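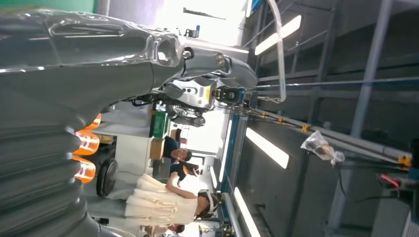 I was 20 minutes early to meet Sibel Altıntaş, and she was already there, boots on, eating a pretzel out of a paper bag on the steps of the old ticket hall in Kadia. "Sit down, the train's late anyway," she said. The train is always late, and that's more or less her job.

Altıntaş runs the rebuild of the Kadia to Tirden rail line, 77 miles of track that has been patched and re-patched for as long as I've been alive. I grew up in Tirden, so I'll admit I came with opinions (my mother still tells people the bus is faster, and she's right). The state signed off on $241 million for the work last spring, and I wanted to know where it was going.

"Dirt," she said, and laughed at my face. "No, really. Everybody wants to hear about the trains. Most of the first year is drainage. If the water sits under the track, you can buy any train you like and it'll still crawl."

She drew it for me on the back of the pretzel bag — a ditch, a pipe, a wobbly line for the rails. The worst stretch is the low ground past Iordache, where the trains slow down to walking speed after a heavy rain. I asked how many ties they have to swap out there. She knew it right off: 703, and her crew had done a good chunk of them by March before the creek came up and sent everybody home.

Did that put them behind? "Two weeks. I was so mad I cleaned my whole garage."

We walked down the platform so she could show me the new edge, which is higher, so you can roll a stroller or a wheelchair straight on. At the far end we ran into Petrică Ghiță, the signal supervisor, who was kneeling at an open cabinet with a flashlight in his teeth. He started out on this line as a track laborer and he has a lot to say about the old signals, not all of which I can print.

"Some of these relays are older than me," he told me once he'd put the flashlight down. "You call for a part and the guy on the phone thinks you're kidding." The new ones come from a company called Flerkus, and he likes them fine, although he'd have put the cabinets farther from the road. "They didn't ask me. Next time they'll ask me."

I brought up the thing my mother would want me to bring up, the fare. Altıntaş didn't duck it, but she didn't give me much either. "I don't set it. I've told the people who do that if it goes up before the trip gets shorter, folks will be angry, and I'd be angry too."

And how much shorter? She's aiming to cut the ride to roughly an hour and a half, with a passing track at Iordache so the passenger train doesn't have to sit and wait on freight.

Then the train came in, late like she said, and she got up and went to talk to the driver.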